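Feltard Institute of Technology
Robot Practice 2 – Course handout, Unit 6
Working rules for contact tasks in simulation: doors and handles
July 2020

Read this before the lab. The rules in sections 2 to 5 apply to every run you hand in, and the marking sheet follows the same order. Section 7 lists what goes in the folder.

1. Scope

Unit 5 dealt with free motion and with picking up loose objects. A door handle is different because it is fixed to something. If the gripper closes on a loose block a little off center, the block shifts and the grasp usually still works. A handle mounted on a door can move only in the way its joint allows, and any error in the gripper position turns into force at the fingers, the wrist and the joint.

The unit uses the Luleveck door set. Each door has one handle with a single rotary joint and one hinge. Both joints have limits set in the model file. Do not edit the limits. If you think a limit is wrong, write it in the run log and go on with the value given.

The rules are house rules for this course. They are written so that habits learned in simulation carry over to the hardware cell at Virnton, where the published safety standards for industrial robots also apply. Those standards are covered in Unit 9 and are not replaced by anything in this handout.

2. Before the run

2.1 Load the door model and check the joint axes with the axis display switched on. The handle axis must be at right angles to the door surface. Switch the display off again before recording.

2.2 Record the rest position of the handle. Some handles in the set rest level and some hang down. The approach direction depends on this, so a script written for one handle must not be reused on another without checking.

2.3 Set the time step and the contact settings from the course file. Runs made with changed contact settings cannot be compared with anyone else's and will be returned unmarked.

2.4 Set the force limit at the wrist to 40 N. The controller must stop the arm when the limit is reached. A warning on the screen is not enough.

2.5 Write down the random seed. The reference run uses seed 307. Your own runs may use any seed as long as it is in the log.

3. Approach and alignment

3.1 Open the fingers fully before entering the space near the handle. Opening them next to the lever is a common cause of early contact.

3.2 Stop at the pre-grasp position. At this point the lever must lie between the fingers, with a clear gap on both sides. Hold the position until the arm has settled, then check it from the wrist view and from the side view.

3.3 The wrist view shows left and right errors well. It shows depth badly. A lever can look perfectly placed between the fingers while the fingers are still well short of it. Never approve a grasp from the wrist view alone.
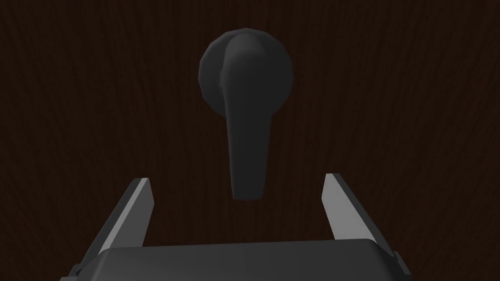

Figure 6.1. Open gripper and lever handle, simulated. The tip of the lever is between the two fingers.

3.4 For a lever that hangs down, check the grasp height as well. A grasp close to the tip gives the longest lever arm and needs the least force to turn the handle, but the fingers can slide off the end as it swings. A grasp close to the rosette is harder to lose and needs more force. Choose a point, give it as a distance from the handle axis, and keep it the same for all runs in a series.

3.5 Collision shapes are simpler than the shapes you see on the screen. A rounded part may be drawn with flat facets, and the shape used for contact may be coarser still. Turn on the collision display once for each model and compare the two.

4. Grasp and turn

4.1 Close the fingers at the low speed setting. Both fingers should touch the lever within the same few time steps. If one touches much earlier, the gripper is off center. Open, go back to the pre-grasp position and correct it there. Do not correct while in contact.

4.2 Turn the handle along an arc around the handle axis. A straight-line move is not allowed, even for small angles. The fingers must turn with the lever.

4.3 Stop at the joint limit given in the model file. Do not use the force limit to find the end of travel. The force limit is there for faults.

4.4 Pull or push the door only after the handle has reached its release angle. Log the handle angle and the hinge angle as separate signals.

5. Stopping

Stop the run at once if any of these occur:

– the wrist force reaches the limit
– the lever leaves the space between the fingers
– any part of the gripper other than the fingers touches the door or the handle
– two bodies overlap visibly, or a joint jumps from one time step to the next

A stopped run is kept. Save the log and give the reason in one line. Do not delete it and do not restart under the same run number. The Sauerland series, which you will use in Unit 7, contains 900 runs. Of these, 364 were stopped, and most of the useful work in that unit is done on the stopped ones.

6. Counting a success

A run counts as a success when the handle reaches its release angle, the door opens to the target hinge angle, and no stop condition has occurred. All of this is checked from the logged signals. A video or a still may be added to explain a result but is never accepted as proof of one.

State the success rate with the number of runs behind it. Leave out nothing. If a run was started, it is in the total.

7. What to hand in

– run log with seeds, model names and the chosen grasp distance
– plots of wrist force, handle angle and hinge angle for one success and one stopped run
– one wrist view and one side view at the pre-grasp position
– half a page on the most frequent stop reason and what you would change first

Work in pairs is allowed. Both partners hand in their own half page.

Reading for next time: Unit 7 handout, sections 1 and 2. Bring your logs in the original format, as the scripts do not read converted files.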